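Good Practice Rules for the Lomden Arm: Project Report

Ladi Jibrin
Supervisor: Garba Ugwu

1. What I set out to do

When I joined the group in August the lab rules for the arm were one laminated sheet by the door, mostly telling you to tie your hair back and not to bring drinks in. Fine as far as it goes, but it says nothing about how to pick a gripping force, what to write down, or who is allowed to change the speed limit. My project was to write a proper set of house rules and see if people could live with them.

I read the published safety standards first (slowly, with a lot of tea). They are written for factories, and plenty of it doesn't carry over to a student bench where the task changes every afternoon. So I borrowed the general shape, meaning assess the risk, limit it, write it down, and filled in the rest from watching Yakubu and Ese work.

2. The rules, first version

Speed stays at 200 mm per second whenever a person is inside the taped line. Only the person holding the stop button may say "go". Every new object gets a card before it is gripped, with its weight, what it's made of and the starting force. Finger screws are checked at the start of each session and the check is initialled. If a run goes wrong you save the log before you touch anything — this one turned out to be the least popular by miles.

3. Trying them out

We ran with the rules for the rest of the term and logged 1742 grasps, using the Pevo logging script that Adebayo Akpan wrote. I went through the logs afterwards looking for rule breaks and found 41. Most were missing initials on the screw check. A handful were people stepping over the tape to straighten an object while the arm was still live, and those are the ones I care about.

The object cards went down better than I expected! Yakubu Nwachukwu grumbled about them for a fortnight and then started adding his own notes on the back. Soft objects were where they earned their keep. My first card only asked for weight, and that tells you very little about felt, so there is now a box for "does it squash?" and another for where the fingers should go, so that labels and stitching don't get crushed. 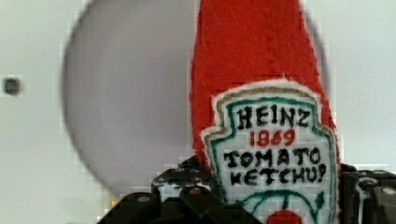 Figure 1. Felt ketchup bottle between the gripper fingers, seen from the wrist camera.

4. What I would change

The initials box needs to move into the script, so you can't start a run without it. I'd also split the cards into hard and soft, as Ese Nwankwo suggested at my halfway talk. And the tape should be wider. It took me roughly 600 words to explain where the line is in my first draft, and a thicker line on the floor would do the job.

The second version of the rules is in Appendix B, with a blank object card you can photocopy.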